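Draltine Grasp Planner
Software for arms with multi-finger hands
Version 4

Draltine is a planning and control package for robot arms which carry a hand with fingers instead of a simple two-jaw gripper. It takes a point cloud from your depth camera, finds the objects on the work surface, proposes grasps for each one and sends the finger and arm motion to your controller. It is developed by Hrytsenko in Erarstead.

What is in the package

Scene module. Separates the objects from the table and from each other. It works also when objects stand close together or one on top of another. Clear plastic remains difficult for depth cameras, and for such parts we recommend to load the shape from a CAD file.

Grasp module. For every object it calculates up to 1000 candidate grasps and sorts them by reach, finger contact and free space for the wrist. You can lock a grasp type by hand, for example a full wrap for round things or a pinch for cards and thin packets.

Cable module (new). Treats a cable as a soft line which the arm must go around. It is not able to plan the picking of a cable yet. We plan this for February.

Replay tool. Every run is saved with the plan and the finger positions, so you can open it later and see where the planner made its choice.

Test objects

We tune the planner on mixed tables, with household and electrical things put together.

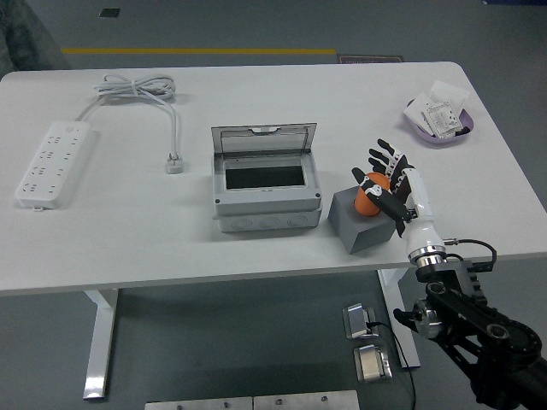
The wrap grasp has received the most work in this version. The thumb is now planned together with the other fingers, and planning time for round objects is nearly 2 times shorter than before.

Requirements

Linux computer, one depth camera, an arm with position control at joint level. Hands with 3 fingers or more are supported.

Licences

Single cell licence or site licence. The Trerkholm simulator add-on is sold separately and needs its own key.

Page updated October 13, 2020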